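Stiturholm Small Fittings Set — README

Maintained by Wyn Morgan and Damilola Fashola

1. What is in the set

The set covers small plumbing and electrical fittings laid out on a plain brown covering over a white table. It was put together for checking parts lists against pictures. There are 33 part types in the parts list, 19 of them plumbing and the rest electrical or general fixings.

Each layout uses a few parts with wide gaps between them. Parts lie flat unless the notes file says otherwise. 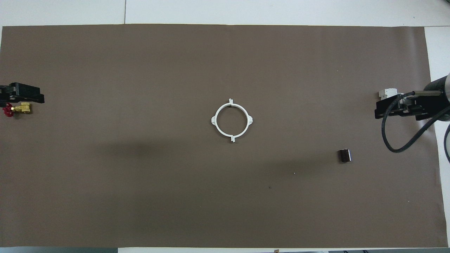
Layout with white four-tab ring at centre; brass valve with red handwheel at left.

2. Naming

Part names are lower case with underscores. Use the name in parts.csv even if the trade name differs in your area. Known points of confusion:

ring_tabbed — white plastic, open centre, four tabs. The tabs are slightly offset, so do not use them to work out rotation to better than a few degrees.

valve_brass — the body and the red handwheel are one part with one name. Older files from Cisomo list the handwheel separately; these were merged in June.

clamp_half — white, semicircular, with a small flat tab at each end and a hole in each tab. It is not to be filed under ring_tabbed, even where only the curve is clear.

breaker_small — white circuit breaker. The rating is left blank in parts.csv unless it was read from the part in the hand.
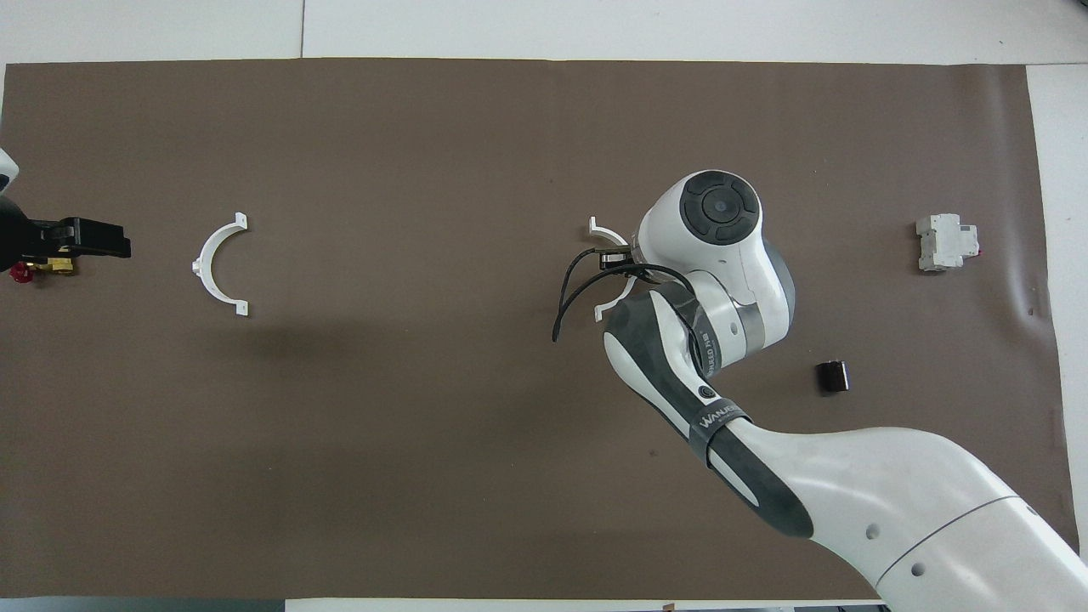

Clamps and breakers were the last types added, and their entries have had one round of checking where the others have had two. Damilola is working through the second round. Expect small changes to the notes column — the names themselves are fixed.

3. Surface

Faint creases in the covering are left as they are. Shadows are not labelled. The seam between the table panels is not labelled either, and should not be used as a scale mark.

4. Files

parts.csv — name, group, main colour, notes
layouts.csv — layout number, parts present, checker's initials
notes.txt — corrections, newest first

layouts.csv has 3,000 rows. Row 27 was entered twice under different initials; keep the WM entry.

5. Corrections

Send the layout number and the part name to Wyn Morgan. Corrections to colour need a second reader, as brass parts have been entered as both "gold" and "yellow".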